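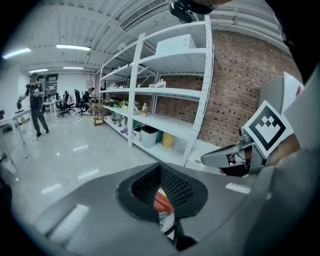
Fluorescent strips under a ribbed ceiling: replace, rewire or leave alone?

Forum: Shop and Workspace > Lighting and Electrical
Started by clozano, 5/27/20

clozano
We have a combined office and workshop. White corrugated ceiling, brick on one wall, pipes and conduit run exposed above the brick. Lighting is fluorescent strips hung in rows. Floor area is 2,070 square feet, lease runs another two years, and the landlord allows changes to fixtures but not to the ceiling itself.

The complaint is glare. Anything with a smooth curved surface picks up the strips as long white streaks, and inspecting a finish means tilting the part until the streak moves off the area of interest. Light level on the benches is adequate.

Options so far:
1. Swap the tubes for LED tubes in the existing housings.
2. Replace the housings with diffused LED fixtures.
3. Leave the overheads and add bench lights.

Budget is up to $2,000 including labor.

Consuelo

stavros_r
Option 1 will not fix glare. The streak is the shape of the source. Put an LED tube in the same housing and you get the same streak, possibly sharper, depending on the tube cover. What matters is the apparent width of the source as seen from the bench. Bare strip is narrow and bright. A wide diffuser lowers the luminance for the same output and the edges of the reflection go soft.

If the ballasts are old, option 1 still has a maintenance argument. It is a separate question.

girard_electric
Agree on the optics, disagree that it is a separate question. Labor is most of the cost on a job like this. If someone is going up the ladder for ballasts, do the diffusers on the same visit. We did a comparable space in Clinstead in March and the price difference between retubing and full fixture replacement was smaller than the tenant expected.

Check two things before ordering:
- Whether the housings hang from the ribs or from separate channel. If they are screwed to the ribs, the new fixtures need the same hole spacing or a strip of channel across.
- Which direction the ribs run relative to the rows. Fixtures parallel to the ribs can sit in a low spot and lose some spread.

Sheldon

clozano
Hung from channel, as far as I can tell from the floor. I will get a ladder on it. There is also a long slatted air vent in the ceiling and I would like to keep clear of it.

tjitaru
Keep clear of the vent for dust reasons as well. A flat diffuser near a supply vent collects a gray band along one edge and needs wiping a few times a year. Open strips collect it too, but it shows less.

I would go with option 3 and spend a quarter of the money. A white ceiling is already a decent reflector. Turn off the row directly over the inspection bench, put one wide diffused lamp at the side, and the streak is gone from where it matters. General lighting does not need to be good enough for finish inspection.

stavros_r
Turning off a row is fine if the rows are switched separately. In a lot of rented units they are all on one circuit with one switch, and then you are removing tubes, and the next person puts them back.

Side lighting also throws the shadow of your own hands across the part. I tried it for a year and went back to overhead with a diffuser.

tjitaru
The shadow depends on which side you put it. Left side for a right-handed person. I have used a Rathjen panel on an arm since I moved shops and have no complaint.

gkuipers
Has anyone used clip-on lens covers on the existing strips? Grorwood sells an acrylic one in 4-foot lengths, frosted. I put 12 of them up in a room with the same kind of ceiling. They reduce output noticeably, so you want some margin on bench level before doing it. Reflections are still visible on glossy parts but the edge is blurred enough to see scratches through it. Total cost was well under what you have.

One caution: measure the housing width with calipers. The clips have very little tolerance and I sent the first box back.

Griet

girard_electric
Covers are acceptable if the fixture is rated for an enclosed lamp. Some are not, and heat shortens ballast life. Look for the label inside the housing, usually near the ballast cover.

tjitaru
They also yellow.

gkuipers
Polystyrene yellows. Acrylic has not, so far.

clozano
Rows are switched in pairs, so a single row cannot be turned off without rewiring. I will check the label and the width this week, and try two of the covers over the inspection bench before committing to the rest. If the output loss is too high I will ask for a quote on the diffused fixtures.

Sheldon, does the channel need to be grounded separately if the fixture changes?

girard_electric
The fixture needs its own equipment ground either way. Do not rely on the hanging hardware for it. If the existing feed has a ground conductor, carry it through to the new housing. If it does not, stop there and get an electrician to look at the feed before anything else is ordered.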